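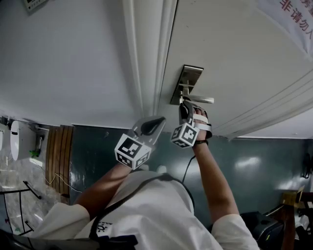
Séance 4. Estimation de la pose des pinces par marqueurs

La politique de commande apprend à partir de trajectoires d'effecteur exprimées dans un repère fixe. Il faut donc, pour chaque instant, une pose à six degrés de liberté de chaque pince, plus l'ouverture des mâchoires. Dans la tâche de la poignée de porte, chaque pince tenue à la main porte un cube blanc couvert de motifs carrés noirs, et c'est la pose de ce cube que l'on estime en premier. La pose de la mâchoire s'en déduit par une transformation rigide, mesurée une fois au montage.

4.1 Chaîne de traitement

Le module Flekis prend en entrée les images et les paramètres intrinsèques. Il effectue dans l'ordre :
détection des coins ;
identification des faces visibles ;
résolution PnP sur l'ensemble des coins du cube ;
lissage temporel.
On résout sur toutes les faces à la fois. Une face seule, vue presque de front, admet deux solutions proches et la pose saute de l'une à l'autre.

Notations : C caméra, M cube, E effecteur, W repère fixe.
T_WE = T_WC · T_CM · T_ME
T_ME est constante. T_WC est recalculée à chaque image quand la caméra bouge.

4.2 Occultations

Bras levé, la main ou l'avant-bras peut masquer une partie du cube. En dessous de quatre coins détectés, on n'estime rien et l'instant est marqué invalide. Les trous courts sont interpolés (spline pour la position, slerp pour l'orientation). Les trous longs coupent la séquence.

Sur le jeu Arriaga, 2983 séquences brutes, il en reste 1581 après filtrage. La perte vient surtout du seuil sur l'erreur de reprojection, voir le TP.

4.3 Contact avec le levier

Au contact, la trajectoire est contrainte à un arc autour de l'axe du levier. Un lissage trop fort rabote cet arc et la commande rejouée force sur la poignée. Garder une fenêtre courte pendant cette phase.

Travail à rendre (février)
Reprendre le script Kokton, séquence 1437. Tracer T_WE avant et après lissage, puis donner le rayon de l'arc ajusté. Deux pages maximum, code en annexe.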